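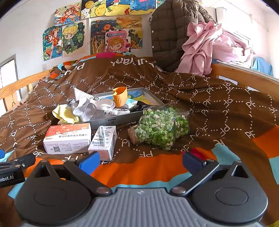
Where do the small things go while the bed gets sorted?
Into the shallow tray on the blanket, boxes first, and anything glass goes in last so it sits on top.

Oct 25, 2026

A slow afternoon in the bedroom, and a rather pleasant one! I kept the brown blanket on for the whole session, the one with the PF monograms and the dotted lines, and I've grown fond of it, though it will not lie flat for anyone. Small cartons tip over on the rumples and the glass bottle is happiest on its side, so please don't fuss over standing it up (Jolene, I know you will want to).

The tomato lycopene tablets stay in their box with the cartons. Rogério asked if we could tip everything into one bag and be done with it, and I said no, we tried that with the Peixoto things and spent 30 minutes looking for one cap.

Socks are the other matter. The grey knit one rolls up nicely, but the yellow ribbed one bunches however I fold it, so I've stopped trying. Tissues and paper packets stay together, and the picture book with the green smiling creature goes at the back as something for the rest to lean on. 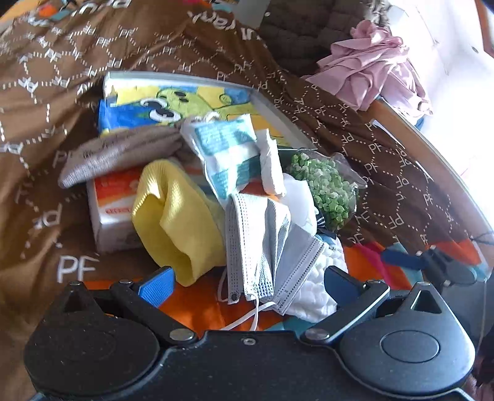 For next time

Ask Cheng-en for the 2 deeper trays from the Muren shelf. Wash the blanket before November. Gervásio wants the book back when we're finished with it, and I promised him he'd have it.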